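Parts tray for a desktop rebuild, second version

I have been putting a processor and memory back into an old black tower, and most of the effort so far has gone into where the parts sit before they go in. The tray is 3D-printed in grey, with a raised pocket for the CPU and slots for the smaller pieces. The case stays on its side on the slatted aluminium table with the side panel off.
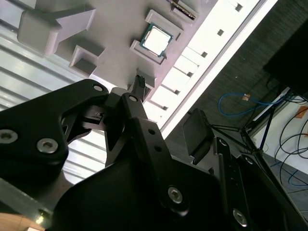
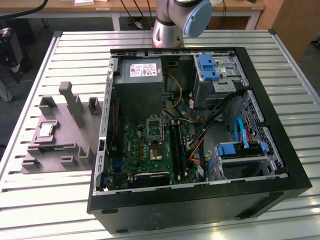
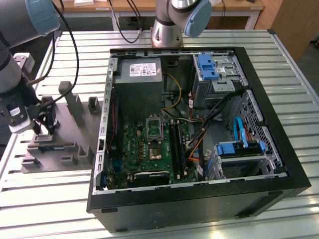
The grey tray in all three; the tower in the second and third.

The first version of the tray was flat, with the CPU lying in a shallow recess. It was a poor design. You had to get a fingernail under the substrate, and with a bare processor that is asking for a scratched contact or a dropped part. The raised pocket holds it by the edges and leaves the heat spreader clear. Clearance is 0.3 mm per side. Hannelore Zaugg printed one tighter for me and the part had to be pushed out from underneath, so I went back.

The memory slot is the part I would still change. It is long enough, but a module laid in it sits low and is awkward to lift at the ends. Fifteen millimetres of cut-away at each end should do it.

On the case itself:

- The retention bracket on the socket should be fully up before the processor goes anywhere near it. Half open, it drops.
- Check the corner mark on the CPU against the socket twice. It should fall into place under its own weight.
- The yellow cables by the power supply curve down towards the board. I would tie them back first.
- The drive bay has blue plastic clips. Leave them alone unless a drive is coming out, as old plastic of this sort snaps.

Thaddäus Plattner asked why I don't stand the tower upright. Memory can be fitted that way, but a processor wants a level socket.

The tray file is called Prukik, after nothing in particular. Version 3 will get the cut-aways and probably a lip along the lower edge for screws, which at present go in a jam jar lid.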